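Tumwood Tenancy Portal – Landlord Set-Up Guide
Section 3: Adding a rental property
By the Tumwood Support Desk
March 15, 2021

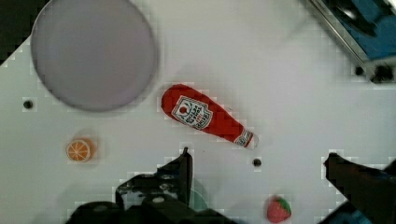
You need to add a property before you can create a lease or collect rent for it. Have the signed lease and the deposit receipt at hand.

1. Sign in and open Properties, then choose Add New.
2. Enter the street address as it appears on the deed. If the building has more than one unit, give each unit its own entry.
3. Under Occupancy, pick Whole Unit or By Room. This can't be changed once a lease is attached.
4. Enter the monthly rent in whole dollars, with no comma or dollar sign – 936, for example.
5. Enter the deposit in the next box. If you took a deposit of 600 in 2 payments, enter the full amount and tick Split Deposit.
6. Upload the lease as a PDF and select Save.

Note: A new entry shows as Pending until the address check is done. You can still edit the rent and deposit during this time.

Note: Furnished units need an inventory. Open the Inventory tab and list the contents room by room, kitchen items included.

Caution: Deleting a property also deletes its rent history. Use Archive if the unit is only vacant between tenants.

To move records over from Gralora, see Section 4.

Last updated: March release, version 2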